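Home | Notebook | Methods | Archive

August, bench 2, 14:10

Grusto rye starter, hydration trial. Fed 1:1 with Breltby flour, held at 36 C. Peak rise came early and the dough slackened before shaping. Final dough 1,526 g against 1,000 g flour, salt included.

Tierney tin used for both loaves. Crumb tight at the base, open near the crust. 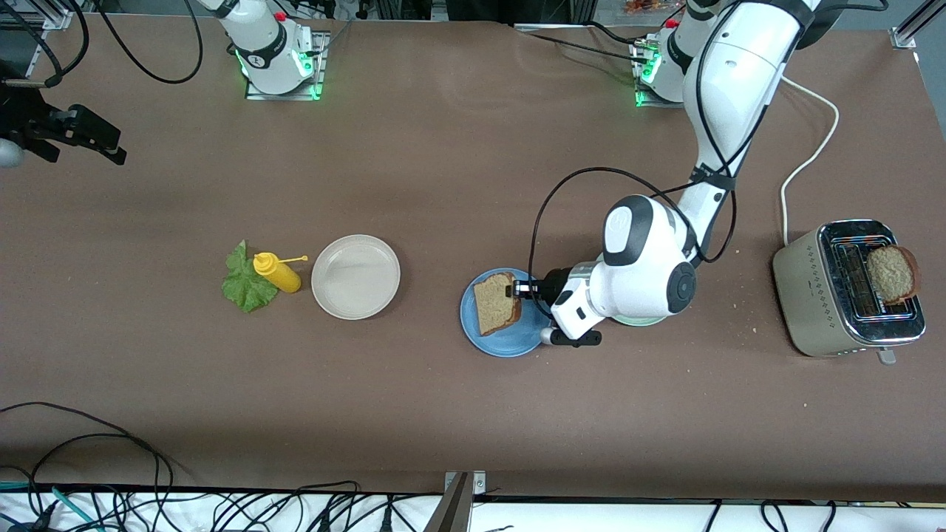 Next batch: drop the water, keep the salt, shorten bulk. Morkimham flour has arrived and goes in after that. Probe needs recalibrating first.

2 comments | 36 shares

"Was the salt in at the autolyse?"

"Same slack dough with my Breltby bag. Less water fixed it."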